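Progress report to the Steinbach fund: children's garden tools and the Wistham beds
2018-06-03
Prepared by Yolanda Schumacher

We have had a really good spring, and I'm happy to report that the tool library for our youngest gardeners is up and running. Your grant of $700 covered the hand tools, the tubs they live in and the first delivery of compost, with a little left over that we would like to put toward watering cans (more on that below).

When I wrote to you in December we had three raised beds, a lot of keen children and almost nothing that fit a small hand. Adult trowels are heavy, and the five-year-olds were holding them with both fists and flinging soil at each other. Sharada Kamath spent part of the winter trying out different children's tools with her own class and came back with a clear favorite: the little three-tined rake. It scratches up the top of the soil, it pulls out small weeds, and the children love it because it looks like a claw!

We went for bright colors on purpose. A blue head on a yellow handle shows up well in the lettuce, and so does purple with pink. The first thing each group does now is choose a rake, and the last thing is to bring it back, knock the dirt off and lay it out on the table for checking before it goes in the white tub.

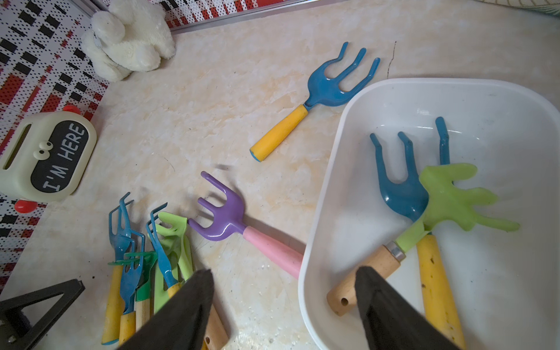 Progress Report No. 3

The checking takes longer than we planned, but it has turned into one of the nicest parts of the session. The children look over the tines and handles, and they have strong opinions about what counts as clean. Till Reinholz made up a song for it, which I will spare you.

As for the beds themselves, radishes came first and were gone in one afternoon. Peas are climbing well. The carrots went in too thick and we've been thinning them a few at a time – the thinnings get eaten on the spot, tops and all in one case. Bed two drains badly at the far end and Heike Oltmanns wants to dig it over in the fall and add grit. I agree with her, and we can do it without extra money.

Two things haven't gone as well. The plant labels washed off in the first heavy rain, so we have a row that is either beets or chard. And the storage shelf in the shed is too high for the children to reach, so an adult still has to lift the tubs down every time. Kerstin Wunderlich has offered to build a low bench over the summer.

For the next stage we would like to ask for $100 for small watering cans, and your permission to spend what remains of the current grant on the same thing. Sessions carry on through the summer break, and you are very welcome to come and weed.

Comments (3)

Plerkamix: My daughter talks about the claw rakes all the way home. Could you post where you get the pea seed?

Heike O.: It's chard. I'm sure it's chard.

gran_in_wistham: I have two small watering cans in the garage you can have, both green, one with no rose on it. Shall I drop them off at the shed?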